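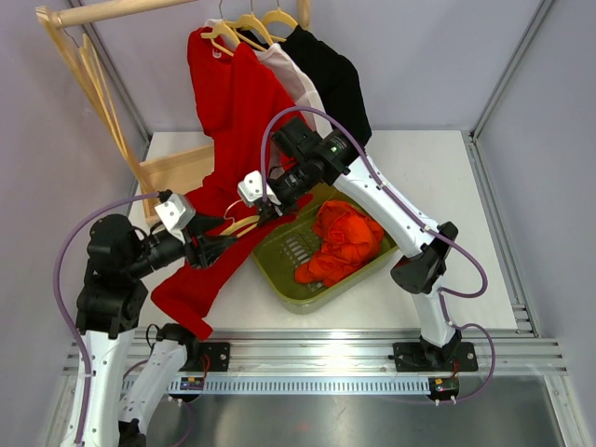 Two robot arms, a green basket and a clothes rack

How to size a small off-grid solar system for a workshop or village hall

Last updated April 19, 2023

This guide is for people who want to run lights, a few sockets and maybe a small fridge in a building without a grid connection. We wrote it first for the users of the hall in Stadum, and later we used the same method for two sheds in Rustton. You do not need to be an electrician to follow it, but the final connection on the mains voltage side must be done by a qualified person.

You will need paper, a calculator, and the labels of all the devices you want to use. A plug-in energy meter is very useful, so borrow one if you can.

Step 1. Write down your loads

Make a table with four columns: name of the device, power in watts, hours of use per day, and watt-hours per day. The last column is the power multiplied by the hours. A 10 W lamp which is on for five hours needs 50 Wh.

Be careful with devices that switch on and off by themselves. A fridge label can say 80 W, but the compressor does not work all the time. For these devices leave the meter connected for a full day and write down what it shows. In summer the value will be higher than in winter.

Do not forget the small things: the router, phone chargers, the alarm, and the inverter itself. Many inverters take between 10 and 20 W when nothing is connected, and over 24 hours this can be more than all your lamps together.

In Rustton the total for the larger shed came to 1,700 Wh per day. We will use this number in the rest of the guide.

Step 2. Add the losses

Energy is lost in the cables, in the charge controller, in the battery and in the inverter. Divide your daily total by 0.8 if you use a lithium battery, and by 0.7 if you use lead-acid.

1,700 divided by 0.8 gives 2,125 Wh per day. This is what the panels have to produce.

Step 3. Find your worst month

Do not use the yearly average of sunshine. With the average you will have too much power in June and a dark building in November. Look in a free solar map or calculator for the peak sun hours of your location, month by month, with the correct tilt of the panels. Choose the lowest month in which you really use the building.

The Rustton shed is closed from the start of December until the end of January, so we took November, with 1.5 peak sun hours.

Step 4. Calculate the panels

Divide the result of step 2 by the peak sun hours. For us it is 2,125 divided by 1.5, so 1,417 W of panels. Four panels of 400 W make 1,600 W and leave a small reserve for dirt and ageing.

If your roof is too small, you have two possibilities: reduce the loads or add a small generator for the dark weeks. Mounting the panels at a steeper angle also helps in winter, and the snow slides off more easily.

Step 5. Calculate the battery

Decide how many days the building must work without sun. For a hall which is used at weekends, 2 days is usually enough. Multiply the daily loads from step 1 by this number, and divide by the part of the battery you are allowed to use. For lithium iron phosphate take 0.8, for lead-acid take 0.5. To keep the calculation simple, you can leave out the inverter losses if you already measured its own consumption.

1,700 multiplied by 2 is 3,400 Wh. Divided by 0.8 it is 4,250 Wh. With a battery of 24 V (25.6 V nominal) this means 166 Ah, so the next common size is 200 Ah.

A lithium battery must not be charged below 0 °C. If your building freezes, buy a model with built-in heating or put the battery in an insulated box.

Step 6. Choose the inverter

Add the power of all devices which can run at the same moment. Then look at the one with the biggest motor, because motors take several times their normal power when they start. The inverter must be able to deliver this peak for some seconds. For the shed we chose a pure sine wave model of 3,000 W. The cheaper "modified" sine wave type made the fridge in Stadum hum loudly, and we had to change it after one season.

Step 7. Choose the charge controller

Take an MPPT controller and check two values on its data sheet. The first is the maximum input voltage: add the open-circuit voltages of all panels in one string and increase the sum by 20 per cent, as cold panels give a higher voltage. The second is the charging current: divide the panel power by the battery voltage. 1,600 divided by 25.6 gives 62.5 A, so a 70 A controller is suitable.

Step 8. Cables and fuses

Keep the cables between battery and inverter as short as possible, and use the thickness given in the inverter manual. Put a fuse close to the positive terminal of the battery. Install a switch to disconnect the panels, and label it clearly.

Connect the battery to the controller first and the panels afterwards. When you take the system apart, disconnect the panels first.

Common mistakes

Shade from one chimney or tree can reduce the power of a whole string, so visit the place in the morning and in the afternoon before you fix the rails.

Old and new batteries should not be mixed in one bank.

Check the screws on the battery terminals again after the first month. In Stadum we found one which had become loose, and the cable next to it was already warm.

Related guides: Earthing a small solar system; Reading a battery monitor; Cleaning panels without scratching them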